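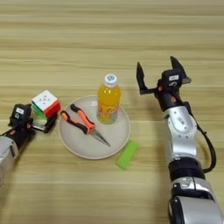 Woltley Tabletop Objects

Data card, revised 10/6/26

Summary

Woltley is a collection of 1000 short recordings of everyday objects on and next to a plate. It covers the arrangement of unrelated household items on a table: a drink bottle, a hand tool, a puzzle cube and a dish. The objects differ in height, surface and outline, and they were chosen for that difference. Each recording has a text note giving the items present and their starting places.

Contents

recordings/ one folder per recording, numbered from 0001
notes/ plain text, one file per recording
objects.csv item name, color, group, known defects
splits/ train and test lists

The test list holds 50 recordings. No recording is on both lists.

Object groups

Dishes. Round, off-white, raised rim. The plate serves as the target area in most notes. "On plate" means that the base of the item, or most of its length, is inside the rim. An item touching the rim from outside is listed as "beside plate."

Drinks. Orange juice in a plastic bottle with a white screw cap. Liquid level is not recorded.

Tools. Needle-nose pliers with orange and black grips. Direction is given by the jaws, to the nearest quarter turn.

Puzzles. Multicolored cube. The notes name the top face first, then the visible sides from left to right.
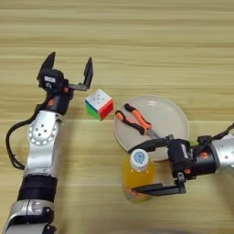

Cube with white face up, green left, red right; pliers on plate.

Table surface

Light wood with horizontal grain. The grain direction can be used as a rough reference for the long axis of an item. Reflections on the plate are left as recorded, with no correction applied.

Note format

Each note has 5 fields, separated by semicolons: items, start places, target, end places, remarks. Empty fields are kept. Example:

cube, pliers, bottle, plate; cube left of plate, pliers on plate, bottle on plate; plate; ;

Left and right are always from the viewer's side of the table. Earlier notes from the Lerkier set used the opposite convention and were converted in December. Report any that were missed.
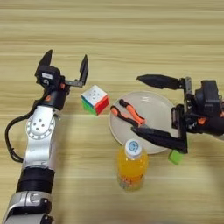
Known issues

Color names for orange and yellow items are not consistent in objects.csv. Use the group column to select drinks.

The green block is listed as "sponge" in some notes and "block" in others. Treat both as the same item.

Cube faces are noted only at the start of a recording. Later turns are not tracked.

Related sets

Prutthorpe uses the same note format with kitchen items only. Item numbers do not match between the two sets, so do not merge objects.csv files directly.

License and contact

Free for research use with attribution to the Mac Carthaigh workshop. Corrections go through the issue tracker, with the recording number in the title.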